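Rajan land dispute archive: data card

Summary

The archive holds 1333 records of land disputes, evictions and related violence, gathered from local newspapers, court notices and witness statements in the Sadum district. It was put together by a small reporting team for a series on how village land changed hands and who was protected when complaints reached the police. The series has been published. The records are released so that other reporters and researchers can check the work and carry it on.

What is in the release

The main table is records.csv, with one row per reported incident. There are 18 columns. The ones most people will want are record_id, month, village, type, complainant_group, respondent_group, police_action, court_stage and source_type. A second table, links.csv, joins incidents that belong to the same dispute. A dispute that went on for years may have many rows in the first table and a single dispute number in the second.

Text fields are in English. Where the source was in another language, the translation is by Malathi Suvarna and the original wording is kept in source_text.

How records were collected

Harish Kaimal and Lungile Potgieter read the court notices and the district pages of the newspapers. Beril Sarıgül carried out the interviews and wrote up the statements. An incident was entered if it had 2 sources that did not depend on each other, or one court document. Statements from party workers were used as leads only and are not counted as sources.

Caste and community labels are given as the source gave them. Where sources disagreed, the field says "disputed" and both labels are in the notes column.

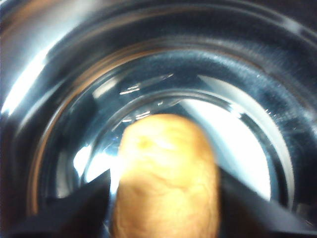 SADUM, February

Version 2 of the archive is now available. It corrects village names that had been merged by mistake, and adds police_action for cases where a first report was refused. Record numbers have not changed, so work done with the first version can be matched row by row. Anyone who quoted totals by village should run them again.

Known gaps

Coverage is thin in the hill villages, where few newspapers have a correspondent. A low count there should not be read as a sign of peace. Threats are under-reported compared with physical attacks. Cases settled by village elders seldom left any paper and are mostly missing.

The police_action column records what the complainant or the court file said. The police were sent the relevant entries before publication and their replies, where we had any, are in the notes.

Privacy

Names of complainants, witnesses and children have been removed. Names of elected officials are kept where they appear in a court document. House numbers and plot numbers have been taken out of the public files. Please do not try to identify people by joining the table to voter lists or land registers.

Loading the files

Both tables are UTF-8, comma separated, with a header row. Empty cells mean the source was silent. The word "none" means the source said there was none. Some spreadsheet programs turn record_id into a date, so import that column as text.

Corrections and contact

Send corrections with the record_id and a copy of the source to Vsevolod Vakulenko, who maintains the files. Changes are listed in changes.txt.

Use

Free to use for reporting, teaching and research with credit to the Rajan archive. Ask before using it commercially.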